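Chapter 7
Waste at the Point of Use: Bins, Liners and Daily Collection

Prepared for the Heser Certificate in Building Services
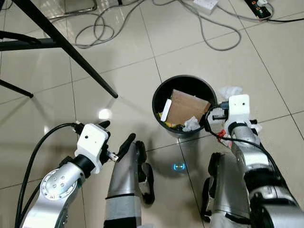
7.1 Why the small bin matters

Most of the waste that leaves an office building begins its journey in a small, open wastebasket beside a desk or table. A cleaner may handle hundreds of these in one shift. At the Citholm office site, which is used for several of the exercises in this book, 235 small bins are emptied on each working day, and the building as a whole has 1,340 regular users. Small faults in the way bins are placed, filled and emptied are therefore repeated many times over.

Two faults are common. The first is the mixing of materials. Cardboard and tissues are often dropped into the same basket, although clean cardboard can be recycled and used tissues cannot. Once the two have been together for some time, the cardboard may be too soiled to recover. The second is the near miss — the crumpled tissue that lands on the tile beside the rim. Litter of this kind belongs to the emptying task and is picked up before the cleaner moves on to the next bin.

7.2 Flat and bulky items

A piece of cardboard takes up more space in a round bin than its weight suggests. Even when flattened, it tends to stand at a slant and block the opening. Staff should remove such pieces by hand, wearing gloves, and place them on the cardboard shelf of the cart. They should not be pushed down into the bin. Pressing on waste can tear a liner and may bring the hand into contact with sharp objects.

7.3 Hard floors

Glossy tile shows marks readily. A bin should be lifted, not dragged, and the floor under it wiped at least 2 times a week. The Hermans schedule, given in full in Chapter 9, assigns this work to the evening shift.

Terms introduced in this chapter

Point of use: the place where an item becomes waste.
Contamination: the spoiling of recyclable material by other waste.
Pull round: a planned route on which bins are emptied in a fixed order.

Before reading further, students should review the Parnano floor plan on page 415 and mark on it a pull round for the ground floor.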